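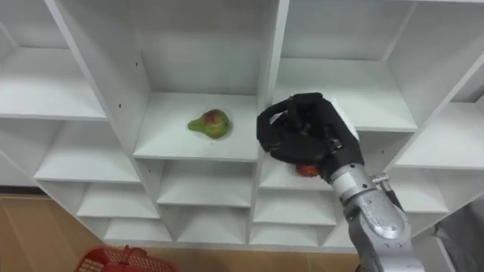 Pear and apple orders open this week

Order forms for the fall fruit share go out with this newsletter. As in past years, the fruit comes from the Ballance orchard, on the hill road past Godwood. Members took 1,264 pounds last season, and the orchard has set aside the same amount for us again. A half share is 2 bags and a full share is four. Please return the form by Thursday, September 17, 2026, with your payment in the same envelope.

The pears were picked early and will be hard when you get them. Keep them in the refrigerator until you want them, then leave a few at a time on the counter. Press near the stem with your thumb. If it gives a little, the pear is ready, even if the skin is still green. 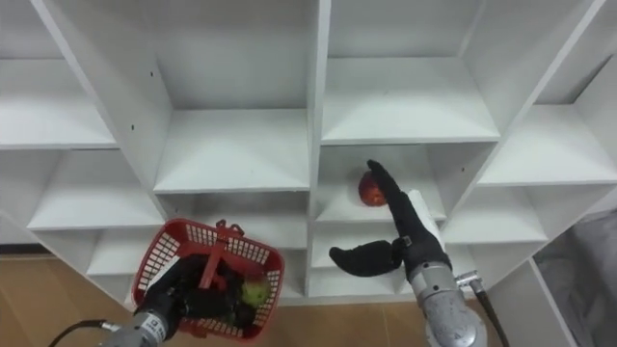
Apples need a different plan. They keep best just above freezing, and a garage or back porch will often do until December. For the ones you mean to eat this week, an open shelf is fine. A red apple sitting by itself in a white cubby is easy to spot and tends to get eaten, and a plastic basket does well for carrying more in from the porch. Take out any apple with a soft spot before it spoils the others. Do not store them next to potatoes or carrots.

Bags will be handed out at the Ovimmont hall, side door, from nine until noon. Parking on Escobar Street is closed that morning for paving, so use the lot behind the hall.

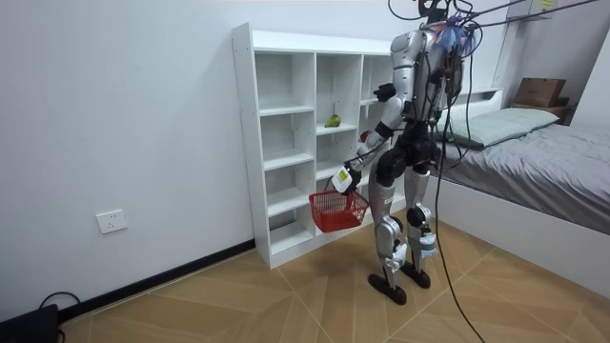

If you can't come yourself, write the name of the person picking up on the back of the form. Bags left at noon go to the food pantry. Seconds for sauce will be sold at the door while they last, cash only, and you do not need to be a member to buy them. Bring your own boxes for those.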